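Prasimine Fold-Away Craft Table, White

$79 – ships flat, legs already attached

I've been selling sewing and laundry room furniture out of my shop in Natthorpe for six years now, and this is the one I'd keep if I had to clear out everything else. I started stocking it in June after Yaneth Huanca (she teaches my beginner quilting class) got tired of crawling around on the carpet to cut her backing fabric. She wanted something tall enough to stand at and light enough to drag out of a closet by herself, and this does both.

The top is white all over, with a smooth finish that doesn't snag knits. I love that for fabric work! Dark thread shows up right away, so do stray pins, and you can tell when a pale fabric has a spot on it before you cut into it. I do a lot of kids' stuff, old T-shirts turned into pillow covers mostly, and stretchy jersey slides across it nicely without grabbing.

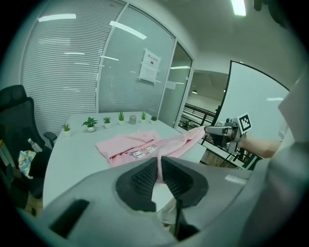 Pink cartoon tee on a white table.

The legs lock with a little push tab on each side. Mine were stiff for the first week or so and then loosened up fine – if yours stay stiff, put a dab of candle wax on the hinge and work it back and forth. Please don't use cooking oil. Percy Usuga tried that on his and had a greasy stripe down a set of curtains.

A few things you'll want to know before you order. It is not an ironing board! The finish can take a warm mug but it can't take an iron, so lay down a wool mat first. I carry the Drullau mat, which fits the top with a bit to spare, and there's a discount if you put both in the cart together. The table also isn't meant for heavy machines like an industrial serger. A regular home sewing machine is fine, though you'll feel some bounce if you floor the pedal.

Cleaning is easy. Damp cloth, drop of dish soap, dry it off. Chalk wipes away, and washable marker mostly does too, but permanent marker is there for good (ask me how I know).

Item number: 882
Color: white only for now
Folds: yes, legs tuck under the top
Assembly: none
Returns: 30 days, in the original box

Questions? Send me a note through the contact page and either I or Pankaj Solanki will get back to you.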